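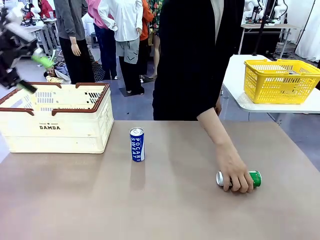 Old Adventure & Lost World Fiction > Reading and Editions

Thread: The Reed Country — one-volume Bravis or the Tedell paperbacks?

marshlight
Posts: 217

I want to reread The Reed Country this winter and my old copy has fallen apart at the spine. As far as I can see there are two choices that don't cost a fortune. Bravis has the whole thing in one volume, 966 pages, and Tedell has it in 3 paperbacks. I know the Tedell text was cut at some point but I can't find a straight answer on how much, or where.

I read it at fourteen and mostly remember the lake people, the winter on the island and the old man who keeps the fire. I'd like to have those parts whole. The rest I could live with being trimmed.

Has anyone here read both?

------

tallowdip

Read both, a few years apart. Get the Bravis.

The Tedell cuts are worst in the second book. The walk north from the burned camp is down to one chapter, where the original gives it four. You lose the whole business with the dog that follows them, so when the dog shows up again near the end it makes no sense. I lent the Tedell set to my sister and she thought she had skipped a page.

The island winter is mostly there, if that's what you care about. The fire keeper loses his long story about the two rivers.

------

oxbow_reader

I'd go the other way. The Bravis is complete, sure, but it is a brick and the type is small. I gave up on it in bed and ended up reading it at the kitchen table like a ledger.

And I don't think the cuts hurt it much. This was a magazine serial. The writer was paid by the word and it shows. Every installment has somebody sharpening a spear for two pages. Whoever did the Tedell version had a decent ear and took out the repeats. The dog is a fair complaint, I'll give you that one.

------

tallowdip

The spear sharpening is some of the best stuff in it. There's a long passage where the boy ruins a good piece of flint and has to go and tell his uncle. Nothing else happens. I remember it better than any of the fights, and it's gone from the Tedell.

------

oxbow_reader

We'll have to disagree. I remember the fights.

------

cairn33

Does anybody know which text the Bravis is set from? There were at least two. The serial had 33 chapters and the first book edition had fewer, since the opening with the modern narrator was dropped. I have seen people say Bravis used the serial and other people say they used the book and stuck the opening back on as an appendix.

It matters to me because the opening changes how you read everything after it. With it, the story is something a man pieces together from dreams he doesn't trust. Without it you just get the lake people straight.

------

marshlight

I didn't know there was an opening with a modern narrator. My old copy starts with the boy in the reeds watching the strangers come along the shore. So I guess I had the book text.

Is the opening any good?

------

cairn33

Mixed. It's maybe a dozen pages. The man is a surveyor who has these dreams whenever he works near water. He spends too long telling you that he is a sensible person. Then there is a good bit where he recognizes a hill. After that it hands over to the boy and the surveyor only comes back a couple of times.

I like it because it gives the writer an excuse for not knowing things. The surveyor will say he never saw how the lake people buried anyone, so he can't tell us. In the book text that just becomes a gap.

------

fernhollow

I can answer the text question, I have the Bravis next to me. The opening is in its proper place at the front, not an appendix. The note at the back says they worked from the serial and corrected obvious printer's errors. It does not list the errors, which bugs me, but the chapter count matches the serial.

Type is small, oxbow is right. Paper is thin but not see-through. The binding has held up through one full read and one half read.

------

cairn33

Thanks, that settles it for me.

------

slowcanoe

Nobody has mentioned the Sundqvist hardcover. I know it is out of print, but I see it turn up. Two volumes, complete text, good big type, and the map is printed on the endpapers where you can find it. The Bravis map is in the middle of the book for some reason and you lose the west end of the lake in the fold.

I paid too much for mine in October and don't regret it. 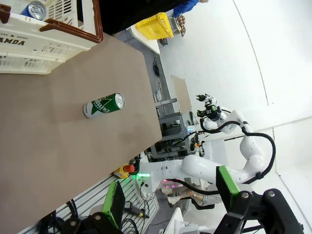
Green can on its side, crate in the corner.

Back to the Sundqvist. Downsides: no notes at all, and the second volume is often sold alone by people who don't realize there's a first. Check before you pay.

As for comparing, from memory of all three:

Text: Sundqvist and Bravis are the same apart from a few commas. Tedell is cut.
Map: Sundqvist best, Bravis usable, Tedell none.
Comfort: Sundqvist, then Tedell. Bravis last.
Price: the reverse of that, more or less.

------

oxbow_reader

No map in the Tedell is true and I had forgotten it. I drew my own. I had the island on the wrong side of the lake for the whole first book and it didn't spoil anything.

------

hobnail

I'll be the sour one. I read The Reed Country for the first time last year, as an adult, on the strength of threads like this one, and I thought it was a slog. The lake people all talk like a school pageant. The women get almost nothing to do until the island. And the writer has them discover the boat, the bow and the tame dog inside what seems like nearly two summers. I know it's old, but other old books in this line are more careful than that.

If marshlight last read it at fourteen I would say buy the cheap one first and see if it holds up.

------

tallowdip

The discoveries are not meant to happen in two summers. The surveyor says outright that his dreams come out of order and that he has pushed them together to make a story. If you read a version without the opening then you missed that, and it's a fair reason to be annoyed.

The dialogue I won't defend. It's stiff. It gets better when they are hungry.

------

hobnail

I had the Tedell. So no surveyor, I take it. That does change my complaint some. I'm still not reading it again.

------

fernhollow

The Tedell has no surveyor, correct. It goes by the book text and then cuts that. So people are really arguing about two different things in this thread, the cuts by Tedell and the older ones made for the first book edition. The flint passage went in the first round, tallowdip. It isn't in my battered old book edition either.

------

tallowdip

Huh. Then I've been blaming the wrong people for years. I withdraw that one. I stand by the dog.

------

slowcanoe

The women do get more in the serial, by the way. There's a chapter from the middle of the island winter where the boy's aunt takes the boat out alone and is gone four days. It's told entirely from what the people on shore can see. It was one of the chapters dropped for the book. I think it's the best thing in there.

------

marshlight

I had no idea about that chapter. I must have read the shorter text three times as a kid.

OK, I'm going for the Bravis, and if the print is too much for me I'll watch for a Sundqvist. My local library system says it has one volume of the Sundqvist, doesn't say which. I put a hold on it anyway.

hobnail, I take the point about fourteen. I reread another favorite from that age last spring and it was rough going.

------

cairn33

While we're here, does anyone know if Luleo ever put out the sequel? They had The Salt Shore listed as coming, with a cover and everything, and then it disappeared from their page. I only know it from a summary.

------

fernhollow

Not that I have seen. I wrote to them once and got a polite answer saying it was delayed. The serial parts are scattered and one is supposed to be missing. I have read the first two. It follows the aunt's daughter and there's no surveyor in what I read.

------

oxbow_reader

Any spear sharpening?

------

fernhollow

They mostly boil salt. There is a lot about the salt.

------

tallowdip

I'd buy that tomorrow.

------

marshlight

Update: the library hold came in and it's volume two. Starts in the middle of the island winter, and the aunt's chapter is in it. I'm going to leave it shut until the Bravis gets here. Renewal is good for another three weeks if I need it.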